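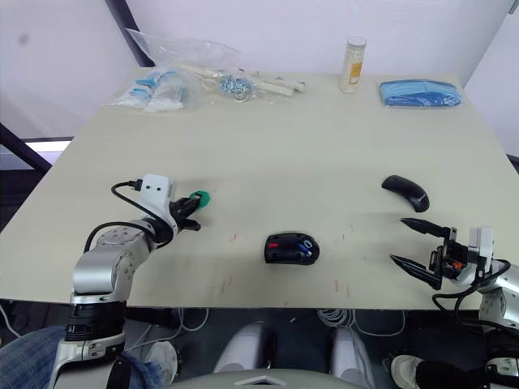

I am going to make a case for the pale desk. Cream, beige, the colour of weak tea with too much milk, call it what you like. For years I worked on a black one, and I lost things on it constantly, chiefly the mouse. Black on black! I'd put my hand down where the mouse ought to be and find my glasses.

Then I moved to a light top, and everything on it suddenly had an outline. A dark mouse on a cream surface is the easiest thing in the world to find. So is anything small, the odd nut or cap that would once have vanished until spring. I love it far more than a grown adult should love a tabletop.

People say a pale top shows every mark, and it does. Mine picked up faint red streaks in the first month and I've stopped scrubbing at them. My neighbour in Kokdale has a gloss white desk and wipes it twice a day, which sounds exhausting. A matte top with a bit of history in it is much kinder to live with — you put a mug down and carry on.

The other great thing is that it makes you want to clear up. I have a drawer (from Kukby, bought for 20 pounds and worth 300 to me) where all the little stuff goes at the end of the day, and it takes me 13 minutes on a bad evening, radio on, no hurry. I start in the middle and work outwards, and I do the mice last.
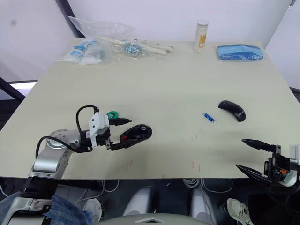

Home and Desk

Mice, plural, yes. I'm firmly in favour of owning two. One with a scroll wheel you like, and another for when the first one sulks, because it will sulk at the worst possible time and you'll be glad of the spare. Keep them both out on the table where you can see them. A spare at the back of a cupboard is no use to anyone in the middle of a job.

Batteries are a different matter. I used to leave them lying about, and then I could never tell the fresh ones from the flat. Now they live in an old Quinlan biscuit tin, flat ones upside down, and the tin has saved me any number of trips to the shop.

As for packets and boxes, push them to the far edge against the wall and leave the front free for your elbows. I'll open mine tomorrow.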